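케이블 상자를 여는 달

11월이 되면 Komthorpe 공동작업실에서는 두 가지 일이 벌어집니다. 난방비 고지서가 오고, 케이블 상자를 엽니다. 둘 중 어느 쪽이 더 두려운지는 회원마다 답이 다릅니다. 저는 고지서 쪽이 낫다고 봅니다. 고지서는 적어도 끝자리까지 숫자가 적혀 있고, 돈을 내면 사라지니까요.

케이블 상자는 사라지지 않습니다. 작년 이맘때 분명히 정리를 마치고 뚜껑을 닫았고, 뚜껑에 '정리 완료'라고 써 붙이기까지 했습니다. 그 종이는 지금도 붙어 있습니다. 그 밑에서 무슨 일이 있었는지는 열어 보기 전까지 모르는 편이 좋았습니다.

그래서 이번 달 작업실 소식은 전선 이야기입니다. 목공 쪽 소식을 기다리신 분들께는 죄송합니다. 집진기는 아직 그대로이고, 그대로라는 말 말고는 덧붙일 것이 없습니다.

먼저 숫자부터 말씀드리겠습니다. 올해 공용 선반에서 나온 하네스와 낱선은 모두 177개입니다. 이 가운데 이름표가 붙어 있던 것은 30개였습니다. 그 30개 중에도 '중요'라고만 적힌 것이 여럿 있었는데, 무엇이 왜 중요한지는 적혀 있지 않았습니다. '버리지 말 것'이라고 적힌 것도 있었습니다. 버리지 않았습니다. 용도는 여전히 모릅니다. 아마 내년에도 버리지 않을 것이고, 내후년쯤에는 그 이름표가 작업실의 전통이 되어 있을 겁니다.

하네스라는 물건은 한쪽 끝만 보면 참 얌전합니다. 여러 가닥이 한데 모여 슬리브 안에 들어가 있고, 손에 쥐면 한 덩어리로 잡힙니다. 문제는 반대쪽입니다. 갈래가 나뉘는 순간부터 저마다 갈 길이 있다는 듯이 뻗는데, 어떤 가닥은 커넥터로 끝나고 어떤 가닥은 맨 구리나 주석 도금한 끝이 그냥 나와 있고, 어떤 가닥은 왜 거기 있는지 선 자신도 잊은 눈치입니다. 이런 것을 서너 개만 한 통에 넣고 한 계절을 묵히면, 꺼낼 때는 하나로 나옵니다.

상자째 들어 올려 흔들면 풀린다는 주장이 해마다 나옵니다. 올해도 나왔고, 올해도 해 보았습니다. 결과를 궁금해하실 분은 없을 거라 믿습니다. 그 주장을 하신 분은 바닥에 떨어진 단자를 줍느라 저녁을 조금 늦게 드셨습니다.

결국 늘 하던 대로 하나씩 집어서 풀었습니다. 순서를 적어 두면 내년의 누군가에게 도움이 될 것 같아 적습니다. 내년의 누군가가 이 글을 찾아 읽을 리 없다는 것은 압니다.

잡을 때는 갈래 쪽 말고 묶인 쪽을 잡으시면 됩니다. 가는 선을 잡고 당기면 선은 따라오지만 커넥터는 남습니다. 커넥터와 선이 헤어지는 소리는 아주 작아서, 대개는 저녁에 통전 시험을 할 때에야 그 이별을 알게 됩니다. 슬리브가 감긴 자리를 쥐고 천천히 들면 나머지가 알아서 늘어지고, 그때 걸린 가닥만 옆으로 빼 주면 끝입니다. 안 빠지면 내려놓고 차를 한 잔 드십시오. 힘을 더 주는 것은 차를 마신 다음에도 하지 마십시오.

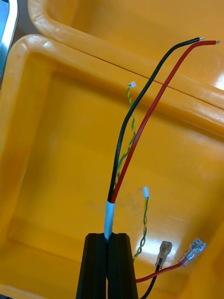 색에 대해서도 한마디 하겠습니다. 빨간 선은 플러스, 검은 선은 마이너스라는 믿음은 대체로 맞습니다. 이 '대체로' 때문에 작년에 Plerell 조명 키트의 퓨즈가 2개 나갔습니다. 작업실에서 직접 만든 하네스는 만든 날 남아 있던 색으로 만든 것이라, 색이 의도를 나타낸다기보다 그날의 재고를 나타냅니다. 검은 선이 떨어져서 파란 선을 썼고, 파란 선도 떨어져서 다시 검은 선을 쓴 하네스가 실제로 있습니다. 한 가닥 안에서요. 중간의 이음매는 꼼꼼하게 마감되어 있어서 더 무서웠습니다. 멀티미터는 선반 맨 위 칸에 있으니 믿음보다 그쪽을 먼저 꺼내 주십시오. 건전지는 새것입니다. 이 문장을 쓰는 시점까지는 그렇습니다.

꼬임선은 풀지 말아 주십시오. 정리하다 보면 꼬인 것은 모두 엉킨 것으로 보이는 시기가 옵니다. 저에게도 왔습니다. 노란색과 초록색 두 가닥이 촘촘하게 감겨 있으면 누가 봐도 손을 대고 싶지만, 신호선이 그렇게 감겨 있는 데에는 사정이 있습니다. 잡음을 줄이려고 일부러 꼰 것을 정성껏 펴서 나란히 눕혀 놓으신 분이 작년에 계셨습니다. 보기에는 아주 좋았습니다. Tokgöz 온도 센서는 그날 이후로 작업실 온도를 영하에서 한여름까지 하루에도 몇 번씩 오가며 보고했습니다. 난방을 아끼자는 논의가 한창이던 때라 회의가 꽤 길어졌습니다.

이제 분류 기준입니다. 올해부터는 통을 4가지로 나눕니다.

첫째 통은 양쪽 끝이 멀쩡하고 무엇에 쓰는지 아는 것입니다. 이 통은 가장 작은 것으로 준비했고, 그래도 자리가 남습니다.

둘째 통은 끝은 멀쩡한데 무엇에 쓰는지 모르는 것입니다. 가장 큰 통입니다. 혹시 본인이 만든 것을 알아보시면 이름표를 붙여서 첫째 통으로 옮겨 주십시오. 자기 것이 맞는데 부끄러워서 모른 척하시는 경우도 있는 줄 압니다. 납땜 상태를 보면 이해가 갑니다. 밤에 조용히 오셔서 옮기셔도 됩니다.

셋째 통은 단자가 빠졌거나 피복이 상해서 손을 봐야 하는 것입니다. 여기 넣으실 때는 어디가 문제인지 쪽지를 같이 넣어 주시면 고맙겠습니다. '안 됨'은 쪽지로 치지 않기로 했습니다. '됐다 안 됐다 함'은 오래 이야기한 끝에 치기로 했습니다.

넷째 통은 구리로 돌아갈 것들입니다. 이 통에 들어간 것을 다시 꺼내 가시는 분이 해마다 있습니다. 말리지는 않겠습니다만, 꺼내 가신 물건이 둘째 통에서 발견되는 일은 올해로 그만했으면 합니다. 표시를 해 두었기 때문에 압니다. 어떤 리본 케이블은 세 번째 만나는 사이입니다.

단자 이야기도 해야겠습니다. 불릿 단자와 링 단자가 같은 서랍에 들어 있던 것은 이번에 나누었습니다. 압착기는 벽에 걸린 것을 쓰시고, 니퍼로 꾹 눌러 만든 단자는 앞으로 셋째 통으로 바로 갑니다. 당겨서 빠지면 압착이 안 된 것입니다. 당겨 보지 않으면 압착이 된 것처럼 보입니다만, 그 상태는 본인이 작업실에 있는 동안에만 유지되는 경향이 있습니다.

끝이 벗겨진 선은 절연 테이프로 감아서 통에 넣어 주십시오. 전원에 안 꽂았는데 무슨 상관이냐고 물으실 수 있습니다. 같은 통에 배터리 팩을 넣어 두신 분이 계셨습니다. 그분도 본인 배터리 팩은 전선이 아니라 보관 중인 물건이라고 하셨습니다. 배터리는 문 옆 철제함으로 갑니다. 보관 중인 것도 갑니다.

이름표는 Statgate 라벨기로 뽑으시면 되고, 테이프가 다 되면 아래 칸에 새 카트리지가 있습니다. 한 줄에 용도, 전압, 만든 달까지는 넉넉히 들어갑니다. 시험 삼아 본인 이름을 여러 서체로 뽑아 보는 일은 한 번이면 충분합니다. 지난 카트리지는 절반이 그렇게 갔고, 증거는 커피 기계 옆면에 아직 붙어 있습니다. 제일 긴 것은 제가 뽑았습니다.

정리에는 저녁 시간을 나흘 썼습니다. 첫날은 다들 의욕이 있었고, 둘째 날은 간식이 있었습니다. 셋째 날에는 둘 다 없었는데 이상하게도 그날 가장 많이 풀렸습니다. 말을 하지 않으니 손이 빨라지는 모양입니다. 넷째 날에는 상자 바닥이 보였고, 바닥에서는 재작년에 잃어버렸다고 새로 산 육각 렌치가 나왔습니다. 새로 산 렌치는 현재 행방을 모릅니다.

풀고 난 하네스는 느슨하게 한 바퀴 말아 벨크로로 묶었습니다. 케이블 타이는 쓰지 않았습니다. 케이블 타이로 묶으면 다음 사람이 칼로 끊고, 칼은 타이만 끊는 법이 없습니다. 벨크로 끈은 통마다 한 묶음씩 걸어 두었으니 쓰고 나면 되돌려 주십시오. 집에 있는 TV 뒤쪽이 지저분하다는 이야기는 충분히 들었고 마음으로 공감합니다. 끈은 돌려주십시오.

커넥터가 달린 가는 선은 말기 전에 끝을 안쪽으로 넣어 주시면 좋습니다. 작은 커넥터일수록 옆 선에 걸리는 재주가 뛰어납니다. 크기가 쌀알만 한 것이 굵은 전원선 뭉치를 통째로 끌고 나오는 광경을 올해도 보았습니다. 작업실에서 본 것 가운데 가장 효율적인 기계 결합이었고, 일부러 만들라고 하면 아무도 못 만들 겁니다.

아직 주인을 찾는 것도 있습니다. 긴 회색 케이블 한 묶음인데, 한쪽은 규격 커넥터이고 다른 쪽은 신발 끈 끝에 쓰는 것 같은 플라스틱입니다. 저희는 이것이 케이블인지 신발 끈인지 아직 결론을 내지 못했습니다. 둘째 통 맨 위에 올려 두었습니다. 한 달 안에 연락이 없으면 화분을 묶는 데 쓰겠습니다.

새 통은 납땜대 아래에 있고, 뚜껑은 없습니다. 뚜껑이 있으면 닫게 되고, 닫으면 그 안에서 무슨 일이 일어나는지는 앞에서 말씀드렸습니다. '정리 완료' 종이는 떼어서 집진기에 붙여 두었습니다.

다음 달 소식은 목공 쪽 차례입니다. 집진기에 대해 뭔가 쓸 말이 생기기를 저도 바라고 있습니다. 원고는 작업실 우편함에 넣어 주시고, 우편함에 전선은 넣지 말아 주십시오.

Komthorpe 작업실 소식지 편집 담당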